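Jondalix Two-Arm Bench Kit: a long review from someone who had to make the money stretch

I put off writing this one until we had lived with the kit for a good while, partly out of laziness and partly because the first month with any robot arm is a honeymoon and you shouldn't trust a word anybody says during it. Well, the honeymoon is over, the invoices are all paid, and I still like the thing. So pull up a chair, because I have a lot to say about what it costs, what it costs on top of that, and what I would put on the order form if I were starting again.

Who we are, quickly: a small shop in Hamcombe that does automation work for kitchenware sellers and a few commercial kitchens. Most of our jobs come down to picking up an awkward household thing and hanging it, sorting it or putting it in a box. My business partner, Tyson Grewal, does the programming. I do the buying, which means I'm the one who lies awake over it.

What you get for the money

The Jondalix base price was $2,551 per arm when we ordered in June, and we bought two. That covers the arm, a power supply, a two-finger gripper, the wrist camera mount and a set of cables. The camera itself is extra (grumble), and so is the table clamp, which I missed completely on my first read of the quote. Please read your quote twice! I had to go back for a second order and pay shipping all over again, and the shipping was not small.

The arms came well packed, with a paper manual that somebody had clearly proofread. Setup took us an afternoon. Tyson would tell you it was less, but he isn't counting the time we spent hunting for a hex key that was taped inside the lid.

How it does at real work

We looked at the Orkness arm too, and on paper it beats the Jondalix on reach and speed. What sold us was the gripper. The fingers are slim enough to get in between things, and for anyone handling kitchen tools that matters far more than how fast the elbow swings. Tongs are our bread and butter, and tongs are rotten little objects for a robot. They spring open, they swing on the hook, they catch on the next pair over, and the shiny steel ones play tricks on a camera that the silicone ones don't.
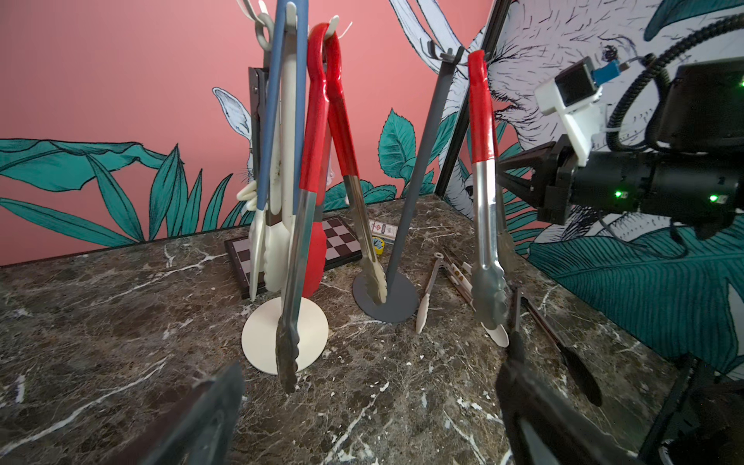 If you're planning a budget for this kind of work, put in a proper line for props and stands, and make it bigger than feels sensible. We set aside $90 for ours and went through it before the second week was out. You want several styles of the same tool, in different colors and with different tips, and you want more than one kind of stand to hang them on. A gripper that does beautifully with one pair of tongs on one hook can make a fool of itself when you change either. I'd also buy duplicates of anything you really depend on, so that you aren't stuck when a style disappears from the store.

The same goes for surfaces and backgrounds. Ours get changed fairly often, and a patterned wall or a dark stone counter is a good, honest test for a camera that has only ever met plain white. Printed panels and stick-on coverings are cheap next to anything with a motor in it, so this is one of the nicer places to spend.

One arm or two?

This was our biggest argument, and a friendly one. I wanted a single arm and a healthy cushion in the bank. Tyson wanted the pair. Bjarke Egilsson, who had been through the same decision at his own place a year earlier, told us to think about how many of our jobs needed one hand to steady something while the other did the lifting. We went through our job list with a pencil, and there went my cushion. I'd give you the same advice. If your list is all boxes and jars, save your money and buy the one.

Do remember that a second arm brings a second everything: another clamp, another camera, another cable to route. The cables are my main complaint. The corrugated sleeve is tough, I'll give it that, but it is stiff and it wants to go where it wants to go. We bought a $16 bag of soft ties and that has mostly kept the peace. Spare finger pads are $40 a set, and I'd order one set with the arms and keep it in a drawer.

The things I'd grumble about

Support answers email kindly but slowly. The software is fine for simple moves and rather fussy once both arms are working close together. The fans are louder than I'd like in a small room, though I've stopped noticing them except when I'm on the phone. And the Sheikh quick-change plate, sold as an optional upgrade, was a disappointment for us. It's nicely made, but we swap grippers so seldom that it has paid for nothing so far. Skip it until you know you need it.

Would I buy it again?

Yes, both arms, with the clamps and cameras on the first order this time. I would leave off the plate and put that money straight into more tongs. Tyson is already asking about a third arm, and I've told him he can have the catalog to look at.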